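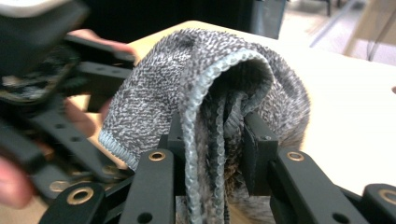 A gray sock over the fingers of one hand-held gripper, with a second gripper close by on the left. Skindico open day, 5/28/25.

Open day at Skindico: the laundry bench
Text and photo by Birdie Kasprzak

I went to the Skindico open day expecting to be sold something, and I was. The invitation promised "household robots at work." What I saw at the laundry bench was people at work, holding tools made in the shape of a robot's hand. You can see some of a hand in the photo, out of focus, wrapped around the black links of the left gripper. The sock is the part that's sharp, and I'm glad, as I spent most of the afternoon looking at socks.

The idea, as Liesl Frei explained it to our group, is that a person does the chore with the grippers, a camera records it, and a robot learns the chore from the recordings later on. She runs the bench and she was patient with us. She said they have almost 3000 recordings of socks. I asked how many of those came out right and she said they keep the bad ones too, marked as bad. Fair enough, but it wasn't what I asked.

A word on the sock, for anyone who has never tried to handle one with a pair of stiff fingers. It's a thick heathered thing with a ribbed cuff and a lining that has gone fuzzy. On my own hands I'd have it sorted before I noticed I was doing it. At the bench the demonstrator had to think about each move. She'd lift the cuff, lose it, go back for it, and then lose the toe. I don't say this to be mean about her. She was far better than the visitors, me included.

Yes, I had a turn. The grippers are lighter than they look and you squeeze to close them. What you give up is feeling. I could tell I had hold of something, but I couldn't tell whether it was one layer of knit or two, and with a sock that's pretty much the whole job. Covadonga Aguirre, who came with me and repairs sewing machines for a living, took her turn next and got a sock folded on the second go. Then she asked if the robot would get a second go as well. Liesl laughed and said it would get as many as it liked.

What was said, and what I made of it

"It takes 400 good examples to learn a new fold." This came from the talk by Adoración Barrios in the front room. I wrote it down as she said it. A fold of what, though? A flat dish towel and an old wool sock with a baggy heel are different animals. When someone asked, she said the number was for towels. The slide just said "fold."

"Ready for homes by November." The slide didn't say which homes. It also didn't say whether it means a robot in the room or a robot in the room with a technician standing beside it. I would like to know who picks up the sock when it lands behind the dryer.

"Anyone can teach it." I believe this one more than the others. We were all let loose on the grippers and people picked it up fast. Whether you'd want a robot that learned its folding from me is a separate matter.

The robot itself

There was one, in the next room, and it did run. It's called Tevance and it was given 4 towels, already stacked square at the edge of its table. It folded three of them neatly and slowly, and pushed the last one onto the floor. People clapped. Carmela Nieto, who was giving the tour, said the floor was a known problem.

I asked if it could try a sock from the bench next door. She said socks weren't part of the program that day. I asked if I could come back on a day when they were, and she took my email. I haven't heard yet, but it's early, and I'll add a line if she writes.

Practical notes

Parking is behind the building and fills up quickly. The coffee was free and good. The talk ran long and you can skip it if you've read the handout, which has the same slides printed in gray on gray. Go straight to the laundry bench — it's the one place where you can hold the things and ask the people doing the work what goes wrong. They'll tell you, too. Liesl told me more about inside-out socks than I could fit on the back of the handout.

Photo may be reused with credit. Please ask first if it's for an ad.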